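Everyday bowls: mixed colors or one set?
Forum: Kitchen & Table > Dishes and Storage
12 replies, 476 views

pindale_kitchen
I need to replace our everyday bowls. We had eight matching white ones from Tenent and are down to three. Two chipped, the rest went one at a time in the sink. They don't make that shape anymore, so topping up is out. I'm thinking of buying shallow bowls in different colors this time, so that when one breaks I can replace it with whatever is around. My husband says it will look like a yard sale. Opinions?

marrow41
Your husband is right. Buy one set of plain white and buy four more than you need. Put the extras in the basement. We did that in our last house and we're still eating off them.

Kipchumba Urio
I went to mixed colors a few years ago and wouldn't go back. Each kid has a color and there are no arguments over whose is whose. One thing to watch is the rims. If you mix makers, the bowls won't nest and you end up with a stack that leans. Take one with you to the store and try it inside the others.

marrow41
That's my point. With one set you don't have to carry a bowl around a store.

Kipchumba Urio
You do if they discontinue it, and hers was discontinued.

pindale_kitchen
Stacking matters. The shelf is only tall enough for a pile of six or so. Does anyone know the Zamfir ones? They come in a lot of colors and the store at the mall sells them single.

oatgrass
Have had Zamfir for two years. Glaze is fine, they go in the dishwasher every night. The dark ones show spoon marks, gray lines mostly, and you need a paste cleanser to get them off. The light ones hide it. They also get hot in the microwave, hotter than my old Nesomano bowls did.

tully_366
Spoon marks are on every dark bowl I've owned. Not a brand thing.

oatgrass
Could be. I only have the one brand in dark so I can't compare.

Kipchumba Urio
For color I'd stick to two families and repeat one of them. Greens plus something warm is easy to live with. Two greens in different sizes don't look like a mistake if there's a pink and a dark gray in with them.
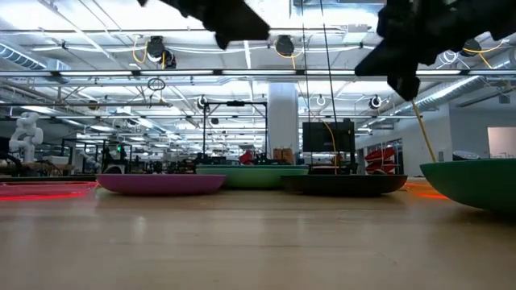 The other thing I'd say is go shallow and wide if you eat a lot of rice or pasta, and keep a couple of deep ones for soup. Shallow bowls are terrible for soup if you have to carry them from the stove to another room. I keep the deep ones on a different shelf so they don't get mixed into the pile.

marrow41
I'll give you that the low ones are nice for pasta. Still wouldn't want the pink.

pindale_kitchen
I like the pink. Going Saturday with one of the old white ones in my bag to test the stacking. Will probably get four and see how we do before buying the rest.

tully_366
Check the bottoms too. If the foot ring is rough it will scratch whatever is under it in the stack. Run your thumb around it.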